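# Stock Room Reshelving: Progress Report to the Fuvex Fund

Reporting period: July to 11/04/2024

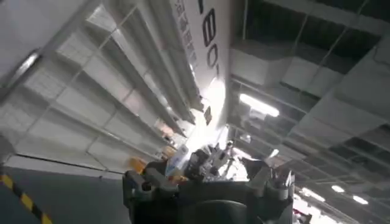

The grant letter asked for a plain account of where the money has gone and whether the stock room at Statstead is in better order than it was. The first part is easy to answer. The second I would rather not answer with a yes just yet, and the reasons take up most of this report.

## What was promised

The application made three claims. New white metal shelving would replace the mixed lot we had been using. Every shelf row would get a large number that could be read from the aisle. And with the goods laid out by row, a person sent for an item would find it without asking anybody. I did not write the application, and I would have worded the third claim more carefully. Shelves don't find things. The list has to match the shelf, and ours has a long record of not doing so.

## What has been done

The shelving is up. It was delivered by Nnaji in July, two weeks after the agreed date, with one crate of boards missing. The missing boards came nine days later. The units are tall, the boards are long, and the uprights split each run into bays of a decent width for small packaged goods. I have no complaint about the shelving itself. I leaned on it, which isn't a load test, but the supplier's load sheet is on file for anyone who wants it.

The row signs are also up. Each is a tall white panel at the end of its row with the number in large black characters running down it. Row 801 was the first we fitted out and it is the one I would show a visitor. The number is big and plain. Whether it should run down the panel instead of across is something we argued over at more length than it deserved. Running down lets the characters be larger on a narrow panel. It also means people tip their heads to read it. So far I've had two grumbles and no wrong turns that I could pin on the sign.

The old shelving has been taken away. We had hoped to sell it and did not. Drolalik took it at no charge, and the line in the budget for resale income should be read as zero.

## What has not been done

Most of the bays in row 801 are still empty. I want to be direct about this, as the last update described the row as "in service," and a reader could fairly have pictured full shelves. There are a few small colored items toward the far end. Nearly everything else meant for that row is in cartons in the back hall, where it has been since the changeover.

The cause is the item list. The plan was to move stock straight from the cartons to the bays using the list we already had. On the first morning it became clear that the list and the cartons disagreed often enough that we would simply be moving the old muddle onto new shelves. We stopped. I still think stopping was right, but it cost us the schedule, and it's the main reason this report has less in it than you were told to expect.

The list has 3,615 lines. Many are duplicates under slightly different names, and some refer to goods we haven't carried for years. We have now checked 1,000 of those lines against real stock. The checking is dull and slow and can't be handed to whoever happens to be free, since the person doing it has to know that two packages with different printing may be the same product, or that two with the same colors are not. We tried it with untrained help for a week and had to redo the week.

## Does the new layout work?

The project's case rests on this, so I've tried to be fair to it.

In favor: the rows are easy to tell apart and easy to walk. Pale shelves make small goods stand out more than I expected. An orange carton on a white board is hard to miss, and on the old brown shelving the same carton could sit unnoticed for a month. The aisles are clear, and sweeping takes less time.

Against: white shelves under strong overhead light throw a good deal of glare, and the goods that suffer most are the ones in pale or shiny packaging. Staff have told me that small white packages can be hard to read without picking them up. That was not raised in planning. It could be eased with different lamp covers, or by keeping pale packages on lower boards in the shade of the one above. The second option is free and we should try it first.

Also against, or at least unproven: the claim about finding things faster. The early trial used 100 requests, all for goods in row 801, and the average time did fall. I don't put much weight on it. A row with so little on it is bound to be quick to search. The same trial should be run again when the bays are full, with a mixed set of requests, by people who didn't help stock the row. Until then I'd ask that the figure not be quoted in any of the Fund's own material.

## Money

Spending is within the total approved. Two items moved:

- Delivery and fitting ran under budget, mainly from the late delivery credit Nnaji agreed to.
- List checking had no budget at all. We have charged $2,000 to it so far out of the contingency line, and I expect the rest of that line to go the same way.

I'm told that checking the list is ordinary work that we should have been doing anyway. I agree. It is still true that the shelving can't be put to proper use without it, and leaving it out of the application was a mistake that I think you should know about when you read the next one.

## Risks

The cartons in the back hall are the one that bothers me. They block part of the route to the loading door, and each week they stay there someone opens one, takes what they need, and closes it without a note. Every such visit undoes a bit of the checking.

There is also a real chance the new rows fill up informally. Empty shelves attract things. I've already removed a box of cables and a coat from row 801. A bay with no label on it will be treated as anybody's, so bay labels are going on ahead of the goods, which reverses the order in the original plan.

I have less worry about cost than about patience. The visible part of the project is finished, and people who walk through tend to assume the rest is too.

## Next period

1. Finish checking the lines that belong to row 801 before touching any other row.
2. Label every bay in the row, including those that will stay empty for now.
3. Move the matching cartons out of the back hall and break them down the same day.
4. Put pale packages on the lower boards and see whether the complaints about glare stop.
5. Repeat the request trial with the row full.

If items one through three aren't complete by the next report, I would recommend holding the second payment for further shelving. We don't need more bays at present. We need to fill the ones we have with goods that match the list, and I'd prefer to make that case to you now than defend a second room of clean white shelves later.

The load sheet, the delivery credit note from Nnaji and the current state of the item list are available on request. The list is a working copy and should be read as one.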